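Brultik Home Guide, Section 2: The toy-tidying job
Revised September 12, 2024

2.1 Can it do the chore yet?

Partly, and we think the part it can do is rather wonderful! Putting toys back in a box is the first household job we suggest for any new Brultik owner. The things are light, hardly any of them break, and it doesn't matter which goes in first. A folded shirt can be folded wrongly in a hundred ways. A plastic bunch of grapes is either in the box or it isn't.

What the arm can't do yet is decide what counts as a toy. It learns that from you, using the hand grippers, and the more variety you show it the better it gets. Our home trials at Ellarham gave us 2,411 pick-ups to learn from, and the soft, leggy toys were still the ones that made us hold our breath.

2.2 Laying out the toys

1. Choose a patterned cloth if you have one. Checks are good, as they give the tracking plenty of lines to follow.

2. Stand the box behind the toys, open side up, with its front facing you.

3. Tip the toys out and leave them as they land. Please resist the urge to line them up (we all do it).

4. Leave the rest of the room alone. Shelves, bins and bags in the background are welcome, and the arm has to learn to ignore them sooner or later.

5. Open the jaws fully and bring them in low, with one pad on each side of the first toy.
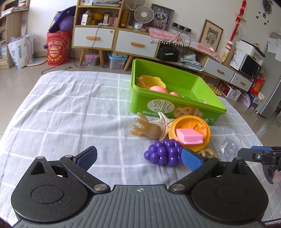

2.3 Recording a pick-up

1. Hold still until the status light turns green.

2. Close the fingers gently until the pads touch the toy on both sides. Stop there. Squeezing harder teaches the arm to squeeze harder.

3. Lift straight up to clear the neighbours, then move across to the box.

4. Lower the toy inside before opening. Dropping from a height works well enough for a ball and badly for anything with legs.

5. Return to the start position and press Save.

Note: If you fumble, carry on and finish the job. A slip followed by a recovery is useful, and Hanne Zoëga's team at Ruson would much sooner have one of those than another perfect lift. Press Discard only if you've knocked the box over or someone has walked off with the toy.

Caution: Keep fingers and hair away from the pivots while the jaws are closing. Small children should not use the grippers without an adult beside them.

2.4 Piles and overlaps
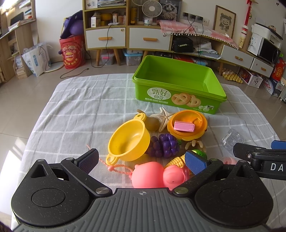 Piles are where this chore gets interesting, and where the present software is weakest. When toys touch, the arm has to work out where one ends and the next begins, and it tends to guess generously and come up with both. Two toys of the same colour are the hardest case, like the pink pig and the other pink figure overlapping it here, so record plenty of those. See-through items come next on our worry list: the clear cup lying on its side on the checked cloth lets the background show through, and you may need to slow right down for anything like it.

For a touching pair, take whichever toy is on top. If neither is, nudge one clear with a closed jaw and save the nudge as part of the same recording. Eyvindur Steinarsdóttir wrote the separating routine, and version 2 makes far better use of nudges than the old one did.

2.5 Soft and rubbery toys

1. Look for the thickest part and aim for that if you can reach it.

2. If only the legs or tentacles are within reach, gather several between the pads before closing.

3. Close more slowly than you would for hard plastic. Rubber gives, and the force reading lags behind it.

4. Pause for a moment after lifting and let any wobble settle.

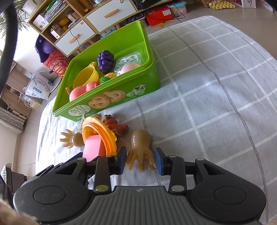 Fig. 3. Jaws open, with the octopus toy's tentacles between the pads.

2.6 How many recordings are enough?

Start with 255, spread over several sittings. You should see the arm manage hard, separate toys at that stage. For mixed piles, plan on roughly 800, and change the layout between sittings. Move the box now and then too, or the arm will learn where the box lives and be baffled when it isn't there.

When you're ready to let it try alone, go to Section 3, Supervised running. Stay within reach of the stop button for the first few boxfuls.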